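Kirari hand-held gripper, pair (left and right)

Maker: Stirico
Supplied by: Preltberg
Status: in stock, current stock has the new marker clamp
Please read the fault notice below before using grippers with serial numbers 632 to 2096.

The Kirari is a hand-operated gripper for recording handling tasks that will later be run on a robot arm. You squeeze the trigger and the two fingers close. Let go and a spring opens them again. A camera in the body looks out past the fingers, and a printed marker block on top lets your tracking software work out where each gripper is.

Sold as a pair. Finger pads and marker blocks can be bought separately.

Fault notice: marker block can turn on its clamp

Issued Aug 13, 2023. Applies to serial numbers 632 to 2096, left and right.

The plastic clamp under the marker block can crack at the screw hole. The block still looks straight but can turn slightly on the body when the fingers are closed hard. From then on, every recorded position for that gripper is wrong.

The fault was first reported in June by Živko Dervishi at Ionescu. His team had recorded a long run of two-handed tasks and played one back on a pair of arms. The left arm came in too low and drove its fingers into the edge of the worktop before the stop button was pressed. One finger broke. No person was hurt, as everyone was outside the fence. The recording looked normal on screen, and the cause was only found when the gripper was put on a flat plate and measured.

Thin and small items are where the error shows first: cloth edges, zips, box catches. Large items such as boxes may be picked up correctly for weeks with a cracked clamp.

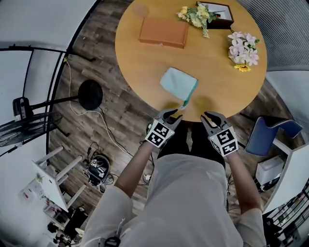
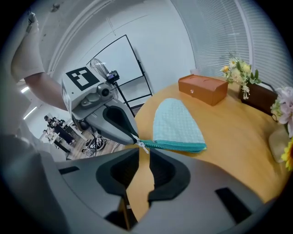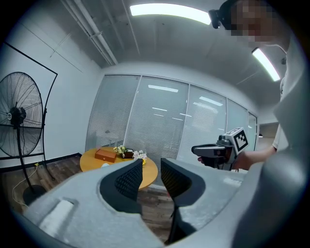
Hand-held grippers in use at a round table. Second picture: fingertips holding the zip pull on a light blue pouch.

What to check

Hold the gripper body in one hand and try to twist the marker block with the other. There should be no movement at all. Then take out the two clamp screws, lift the block off and look at the screw holes under a bright light. The crack is fine and runs outwards from the hole.

If you find a crack, stop using the gripper and do not glue it. Glued clamps have come back to us with the block sitting at a slight angle.

If the clamp is sound, refit it and tighten by hand with the short key. Do not use a powered driver – overtightening is what starts the crack. Run your usual calibration before recording again.

Recordings already made

We can't tell you from the serial number when a clamp began to move. If you have a cracked one, treat recordings made since its last good calibration as suspect. Do not play them back on an arm at full speed. Run them in simulation first, or on the arm at its lowest speed with the worktop cleared and a hand on the stop.

Replacement clamps

The new clamp is aluminium and fits all Kirari bodies. It is free for the serial numbers listed and takes 8 minutes to fit. Write to Margus Navickas in Preltberg service with both serial numbers, which are moulded inside the trigger guard. Broken fingers caused by this fault are replaced too, but please send us the old parts.

The new clamp is slightly heavier. Calibrate again after fitting it, even if the old one was fine.

Related parts: finger pads (pair), marker block, short key, trigger spring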